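Pletell Stone Rubbing Kit

Item no. 1253
Maker: Grondstead
Ships from Hobart, usually by Friday

The Pletell is a complete kit for taking paper rubbings of carved stone, memorial brasses and inscribed slabs. It was put together by Orathai Sangkhawat, who spent several years recording worn lettering in country churchyards and wanted everything in one roll that would fit in a day pack.

The paper is a long-fibre sheet that stays in one piece when damp and picks up shallow cuts well. The wax is harder than a normal crayon, so it sits on the high parts of the surface and leaves the carved lines white. On badly weathered granite you may need two passes at different angles.

What's in the kit
Paper roll, 84 cm wide, 10 m long
Wax blocks: two black, one brown, one grey
Soft bristle brush for lichen dust and grit
Low-tack tape
Cotton cloth
Canvas roll with shoulder strap

Weight packed: 1000 g
Colour of canvas: olive or charcoal

Please get permission from the site owner or heritage office before you start. Many protected stones can't be touched at all, and painted or flaking surfaces should never be rubbed. For those, we suggest the Dreka raking lamp, sold separately, which throws a low side light so the carving can be photographed instead.

Refills
Paper rolls and wax blocks are sold singly. The older Didenko wax sticks also work with this paper — they are a bit softer and smudge in warm weather, so keep them in the shade.

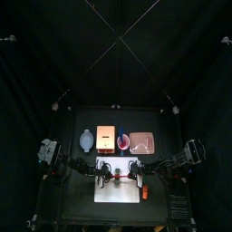 Light blue oval bowl and pink cup on a dark tabletop.

Storage
Roll finished rubbings with the wax side out and keep them away from heaters. Some 122 sheets fit in our large archive box if they are stored flat.

Questions about paper weights or bulk orders for museums and schools go to Johannes Molefe at the Grondstead shop. The next batch of charcoal canvas is due in September. Olive is in stock now.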